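Build the Kitchen First

I have spent most of this year's free evenings in a shared workshop in Kellside, and I want to make a case that will annoy a few people on the benches next to mine. If you are building a home robot, build the kitchen first. Build it on a computer, with cabinets and a fridge and a microwave that get in the way, and let your arm make a fool of itself in there for as long as it needs!

I used to think the other way. Last October I had 575 dollars' worth of motors and brackets spread over a bench and no idea what the thing was supposed to do when it was done. It could wave. Orest Romaniuk, who had the bench across from me, asked what it was for, and I told him "chores," and he very kindly didn't ask which ones.

Then Nghĩa Phí showed me Votano, the little project a few of us now work on. It's a simulated kitchen with an arm in it and a list of dull jobs. I took the microwave job, thinking it would be one evening. It took 30. And I loved nearly all of them, because a microwave is a wonderful problem. The door needs room to swing. The handle is narrow. A bowl has to stay level enough to keep the food in it, and the opening always seems smaller once there's a wrist behind the bowl. 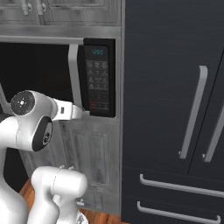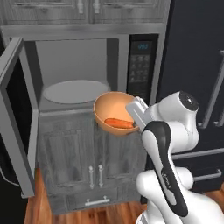
People tell me that simulation is cheating. I hear it every time I leave my real arm switched off, and I do get it – a rendered floor never has crumbs on it, and friction in a computer is somebody's best guess. My first grip that worked on screen was useless on the bench. The fingers slid right off a real door handle and I had to start over with softer pads.

But look at what I got in return. I could try an approach angle, hate it, and try another before my tea was cool enough to drink. I broke nothing. A guy in our Itov group chat went straight to hardware with the same job and went through 3 wrist joints before he got a door open, and he's a better machinist than I'll ever be.

The other thing I'd say to beginners is to pick one job and stay with it. Everybody wants the robot that cooks dinner. I want one that can put a bowl of carrots in the microwave and shut the door, and I think that's plenty to want! You learn more about reach and clearance from a single stubborn appliance than from a dozen demos where the arm stacks blocks on a clean table.

So that's where my evenings are going. Orest has started on drawers, which I suspect are worse, and the two of us still argue over whether the arm should back away before the door moves or stay close and follow it around. I'm for staying close. He has 5 drawers to get through before I'll listen to him.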